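We use cookies to improve your experience on this site. By continuing to browse you accept our cookie policy.

December 27, 2020
Posted by admin

The drawer under the bed finally gave out in November, so most of my pants and shorts have been living in piles. I don't own that many clothes. I do own the kind that don't fold well, anything with elastic in it, and piles of those fall over.

I looked at plastic bins first and didn't like any of them. Then I went back and forth between two rope baskets, the Addo and the Millow. The Millow is taller and has a lid, and I know myself with lids. I ordered the Addo in green. It took over three weeks to get to Jekercombe, and the box was crushed at one corner, but the basket was fine.

My method, if it is one, is to lay a thing flat, fold it in half the long way, then fold up from the bottom until it's about as wide as the basket. Elastic goes in last, facing up, so I can tell what's what.
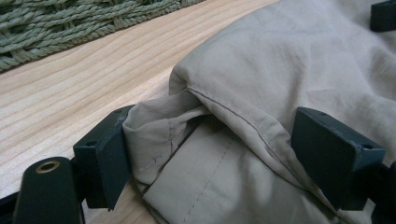 Beige cloth and green weave, on light wood.

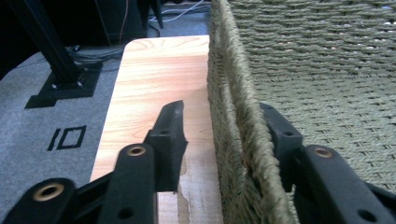
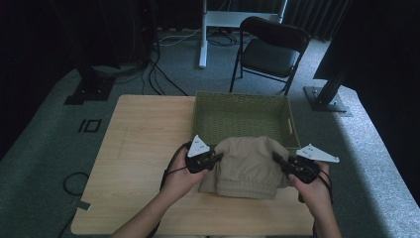

Khaki-colored cotton is the worst of it. It holds a crease where I don't want one and won't hold one where I do. I've stopped trying to get the edges even — if it stays folded long enough to go in, I leave it alone.

Socks are staying in the old shoebox. Sweaters are on the closet shelf, where they've always been. I thought about getting a second basket for T-shirts, but shipping went up again and I'd like to see how the rope holds up first. The Teto one I had before this lasted until the cat discovered it.

Next is the hall closet, which has two vacuum cleaners in it, and only one of them works.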